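The Long Hang

The bar in my kitchen doorway has been there since the first week of January, and so far it has been used for three things: drying a raincoat, startling a plumber, and hanging from. The hanging was the plan. I had read that a dead hang, in which you hold a bar with both hands and do nothing else, was the simplest exercise a person could do. I have a gift for simple exercises. I have been lying down on and off for years.

My first attempt lasted 11 seconds. I know this because I'd propped my phone on the toaster with the stopwatch running, and when I dropped I assumed the phone had frozen. It had not. I tried again after a cup of coffee and got seven.

There is a gym in Brulville that takes this sort of thing seriously. It sits between a tire shop and a place that sells church organs, and it has a hanging class on Wednesday evenings, which I had pictured as a row of people in good leggings chatting from a bar. It's quieter than that. You hang, you let go, you look at your palms, and then you walk in a small circle and pretend you aren't looking at anyone else's palms. The coach told me to stop squeezing with my thumbs and start pulling my shoulders down away from my ears. I said I thought the whole idea was to dangle. She said dangling was for later.

What I hadn't understood is how many parts of you have an opinion. The forearms complain first and loudest. Then the skin at the base of the fingers gets involved, bunching up under the bar like a badly laid rug. Somewhere in there the lower back lets go with a small pop that sounds expensive and feels wonderful. If you are my age, and spend your days folded over a keyboard in the shape of a shrimp, that pop is worth the membership.
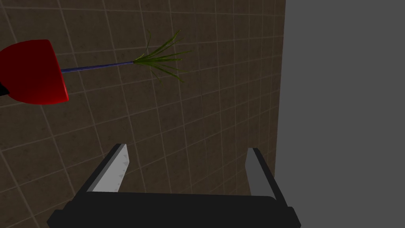

The equipment question arrived in the second week, as it always does. I am weak in the hands and weaker in front of a checkout page. Trutik makes a pair of foam sleeves that slip over the bar and are meant to make it harder to hold, and I bought them before I could hold the bar without them. I also bought chalk, which now lives in the grooves of the kitchen floor, and a squeezing device with a spring in it that I keep in the car and use at red lights. Drivers beside me tend to leave a gap.

The chalk did help. The sleeves I've loaned to my brother-in-law, who has hands like oven mitts and hasn't mentioned giving them back.

Climbers will tell you, at length, that there is more than one way to hold a thing. There's the open hand, the half crimp, the pinch. At the climbing hall in Prarano I spent a whole Saturday afternoon pinching blocks of different widths and picking them up off a rubber mat, next to a girl of perhaps nine who was doing the same with a weight plate tied to hers. She was very encouraging. I've decided that pinching is the honest form of grip work — no bar to hook your fingers around, no clever angle, just the thumb and its feelings.

It's the pinch that has changed my days the most, too. Jars open. I carried four bags of groceries up from the street in one trip and stood in the hall holding them a little longer than I needed to, in case someone came by. Nobody did, so I put the eggs down.

As for how often, I hang every other day, a few short tries with a good rest in between, and I stop while I still have one left in me. I got that last bit wrong in the beginning. I hung every day for a week, and by the end of it my elbows felt as if somebody had installed them in the dark. The coach's advice was to take five days off and, when I asked what I should do instead, to go for a walk.

I walked out along the river to Zúñiga and back, swinging my arms, and passed a playground with a perfectly good set of monkey bars, wide open. I got across three rungs.

My best so far is 37 seconds, set on a Tuesday with the radio on and a pot of rice boiling over behind me. A man in the Wednesday class is 77 and does a full minute with his eyes closed, then puts his cardigan back on. I've started standing at the other end of the row.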